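Progress report to the Dolan Fund - community supper and recipe project, Flamham

Hello again! You asked for something short this time and I'll try, though you know what I'm like.

The suppers are going well. We've moved them to Monday, which the hall at Flamham much prefers (Fridays clashed with the dance class and we could never get the kitchen before six). Since my last report we've served 292 meals. The room is full by half past six most weeks and we've had to borrow chairs from the school twice.

The recipe collecting has been slower than I promised, and that one is on me. I thought people would hand over their cards and I'd type them up in the evenings. What people really want to do is sit down and talk, so one recipe can take a whole afternoon and three cups of coffee. I love it, but my typing is way behind. We have 52 recipes finished and checked, and the target for January was 100. I'd like to move that target to the end of April if you're okay with it.
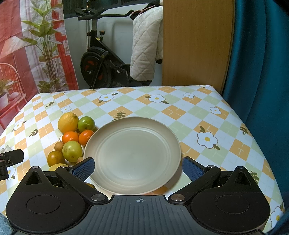

The other holdup is measurements. Half of our older cooks don't use any! "Enough flour" is a perfectly good instruction when you've been making the same dumplings since you were nine, but it's no help to anybody else. So now I go over with a scale and weigh things before they go in the bowl, and then I test the recipe at home. My family has eaten a lot of dumplings. Two of the recipes still don't come out right and I need to go back and ask about the oven.

Money next. We have $473 left in the food line, a bit better than planned, mainly thanks to the farm at Pirnar letting us have their odd-shaped vegetables at a low price through the fall. The printing line hasn't been touched. I got a quote from Dredness Print and it came in higher than last year's, so I've asked them to price it again with a stapled spine and fewer color pages. I'll send you both versions when I have them.

One thing I could use your help with - the hall is raising its rent in the spring and our budget was written on the old rate. Could we shift what's left of the travel line over to cover it? I've hardly used it (everyone lives so close by) and it would see us through to summer.

I still owe you the sign-in sheets for the last two suppers. They're in my other bag and I'll scan them this week, along with the receipts for the new stockpots.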